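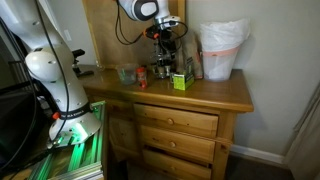 Shop > Training Gear > Tackle & Contact > Prover Tackle Bag

Prover Tackle Bag, Senior

The Prover has been knocked flat by every forward at Prenley and has yet to complain to the referee. It stands 60 inches tall, weighs 153 pounds and runs at nobody, so beginners tend to like it and props tend to take it personally.

We designed it for clubs that are still explaining the sport to the people who own their field. The base is weighted to stand back up by itself on grass. On mud it will think about it. The cover zips off for washing, and we suggest you do that before August, when the smell becomes a member of the squad.

Foam core, one piece, no beads to leak out
Double-stitched vinyl cover in navy or red
3 carry handles, all of which your backs will fail to notice
Height 60 in, weight 153 lb

Price: $198, cover included. Spare covers are sold separately under Urance, our line of replacement parts, along with zippers for people who pull too hard.

What it won't do: sidestep, hand off, or teach your fly-half to tackle. For players under 12, get the Mészáros Junior bag, a lighter version named after a coach who never weighed much himself.

"We bought one for the women's side and the men kept borrowing it. Now we have two and they still borrow ours." Irén Sipos, forwards coach

Shipping: it comes by freight, on a pallet, to the curb. The driver won't take it across the parking lot to your shed. Bring a second row.

Returns are fine if the bag is clean and dry. If it has grass in the zipper, we will call it used, and so would you. Questions about fit, foam or bulk orders go to Trevor Dunmore in the warehouse, who answers email before 9 a.m. and the phone hardly ever.

Contact | © Prover Training Gear | Back to top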